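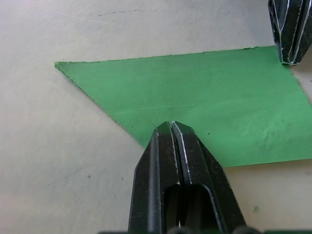

O Ciarán Fitzgerald jurava que a dobra vinha de 1709. Tinha-a encontrado, dizia ele, num caderno de contas da vila de Bolby, entre uma lista de velas e uma dívida de aveia, desenhada a tinta por alguém que não assinou. Perguntei-lhe onde estava o caderno. Estava com a família Ó Néill. Perguntei-lhe onde estava a família Ó Néill. Mudou de assunto e ofereceu-me chá.

Eu trabalhava então para a Brulex, que comprava curiosidades para as revender a hotéis, e o meu ofício consistia em não acreditar. Pagavam-me por cada mentira que eu trouxesse desfeita. Em 57 visitas tinha visto um relógio de sol de plástico, duas cartas de amor do mesmo punho e um santo com parafusos nas costas. Uma dobra de papel pareceu-me trabalho para uma manhã.

«É um pássaro?», perguntei.

«Não é um pássaro.»

«É um barco.»

«O senhor quer que seja alguma coisa antes de ser», respondeu ele, e eu escrevi no bloco: fala por enigmas, desconfiar do preço.

A oficina cheirava a cola. Novembro entrava por baixo da porta e o Ciarán não parecia dar por isso. Tinha papel verde, tinha papel laranja e tinha, ao fundo da mesa comprida, dois fardos de garrafas com o plástico por abrir. Quis saber para que eram. Para o dia em que eu me convencesse, disse ele. Achei o stock exagerado, mesmo para um otimista.

Explicou-me que a folha tinha de ser estreitada primeiro. Dobrava-se ao meio, vincava-se, dobrava-se outra vez, e só quando já não parecia uma folha é que se podia começar. Comecei eu a contar as dobras e ele pediu-me que não contasse. Um homem que não quer que lhe contem as dobras tem dobras a mais ou a menos, pensei, e continuei a contar para dentro, até que ele desmanchou tudo e me fez perder a conta.
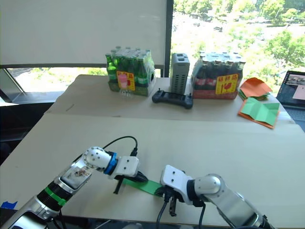

A tira verde por cima da mesa. Ao fundo, as garrafas e o papel laranja.

«E agora?», disse eu, diante da tira.

«Agora espera-se.»

«Por quê?»

«No caderno está escrito que se espera.»

No caderno, claro. O caderno que ninguém me mostrava tinha resposta para tudo, incluindo para a pressa dos outros. Sentei-me. Já estive à espera de coisas piores: de um fantasma em Brunix, durante 40 horas, numa despensa, com um proprietário que de vez em quando arrastava ele próprio uma cadeira no andar de cima. Comparado com isso, uma tira de papel era boa companhia. Não rangia.

Reparei então que o Ciarán olhava para a tira com uma atenção que não me pareceu fingida. Conheço a fingida. Quem finge vai espreitando o cliente pelo canto do olho, a ver se pega. Ele não me espreitou uma única vez. Isto não provava nada, evidentemente. Há burlões que se enganam primeiro a si próprios, para poupar trabalho, e são os mais caros.

«Quanto pede?», perguntei.

«Por quê?»

«Pela dobra. Pelo caderno. Pelo conjunto.»

«Foi a Brulex que me escreveu. Eu só respondi que sim, que sabia fazê-la.»

Fui ver ao bloco. Era verdade, a carta tinha saído do nosso escritório, com o meu carimbo. Não me lembrava de a ter mandado. Mando muitas.

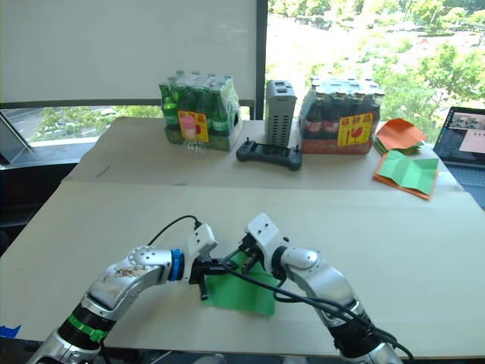
A folha quadrada, um tanto amarrotada, com um canto levantado.

Recomeçou com outra folha. Desta vez levantou um canto e ficou a segurá-lo, e disse-me que era ali que quase toda a gente se enganava: baixavam o canto cedo demais. Perguntei-lhe como podia quase toda a gente enganar-se numa dobra que, segundo ele, só os Ó Néill conheciam. Sorriu e disse que os Ó Néill eram muitos.

«Quantos?»

«Em Bolby, 106.»

«E nenhum acertou?»

«A minha avó acertou.»

Era a primeira vez que falava de uma avó. Anotei-a. As avós aparecem quase sempre a meio da tarde, quando os documentos começam a faltar. Perguntei-lhe o que tinha feito a avó com a dobra depois de a acertar, e ele disse que a tinha desfeito, alisado a folha e embrulhado nela um pedaço de queijo.

Confesso que parei de escrever. Em todos os meus anos de ofício nunca me tinham inventado um queijo. Quem mente dá à avó uma arca, um incêndio, um conde que passou por ali e lhe beijou a mão.

«Então não ficou nada», disse eu.

«Ficou o queijo embrulhado.»

Pedi-lhe que me deixasse segurar no canto. O papel era papel, fraco, igual ao que se compra em qualquer lado, e disse-lho. Ele concordou. Esperei o tempo que me pareceu decente, baixei o canto e perguntei se tinha sido cedo demais.

«Foi», disse o Ciarán, e estendeu-me outra folha.

No relatório para a Brulex escrevi que não havia provas. Na alínea das despesas pus o comboio, o almoço e um maço de papel verde, que o escritório se recusou a pagar.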